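Startseite | Tiere | Weltall | Technik | Basteln | Für Eltern

Diese Seite verwendet Cookies. Sie schmecken nach nichts, sind aber nötig. [Alle annehmen] [Einstellungen]

Warum blieb der Roboter einfach stehen?

Ein Roboter, der Müll sortiert, wird niemals maulig. Er sagt nicht »gleich«, und er muss vorher auch nicht dringend aufs Klo. Trotzdem blieb Pastor in der Werkstatt von Nimelholm eines Morgens stehen und tat gar nichts mehr. Pastor ist kein Pfarrer. Er heißt nur so und hat zwei Arme.

Seine Aufgabe klingt leicht: Dosen in den einen Behälter, anderes in den anderen. Bis dahin hatte er 1.766 Teile einsortiert. Dann kam eine Flasche, und er griff daneben. Er griff noch einmal daneben. Nach dem fünften Mal schaltete das Programm ihn ab.

Was war passiert? Ein Roboter sieht mit Kameras, und eine Kamera weiß nicht, was ein Schatten ist. Für sie gibt es helle und dunkle Flecken, mehr nicht. Auf einem weißen Tisch sieht der Schatten eines Greifers ziemlich wichtig aus. Pastors Programm hielt den dunklen Fleck für einen Teil der Flasche und rechnete ihre Mitte falsch aus. Der Greifer schloss sich drei Zentimeter neben ihr, sehr ordentlich und völlig nutzlos.

Das Abschalten war übrigens kein Fehler. Das nennt man Sicherheitsstopp. Ein Roboterarm merkt nicht von allein, ob er gegen eine Dose drückt oder gegen deine Hand. Darum bekommt er Regeln: Wenn etwas fünfmal schiefgeht, anhalten und auf einen Menschen warten. Und der Mensch fasst erst auf den Tisch, wenn die Arme wirklich ausgeschaltet sind. Auch dann, wenn es nur ganz kurz dauern würde.

Repariert wurde mit einer zweiten Lampe und neuen Übungsbildern, auf denen sehr viele Schatten vorkommen.

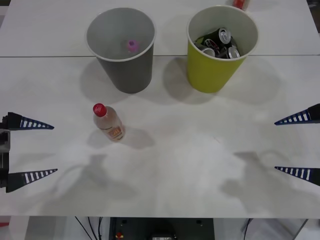

Zwischen den Greiferfingern ist noch Platz:

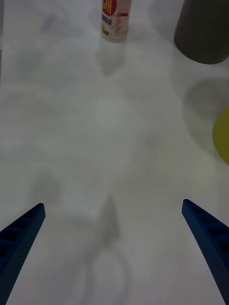 Flirnance schreibt dazu: Unser Saugroboter hat auch so was, der fährt nie auf den schwarzen Teppich, weil er denkt, da ist ein Loch. Wir haben neun Mal probiert, ihn zu überreden. Kann man dem auch Übungsbilder zeigen?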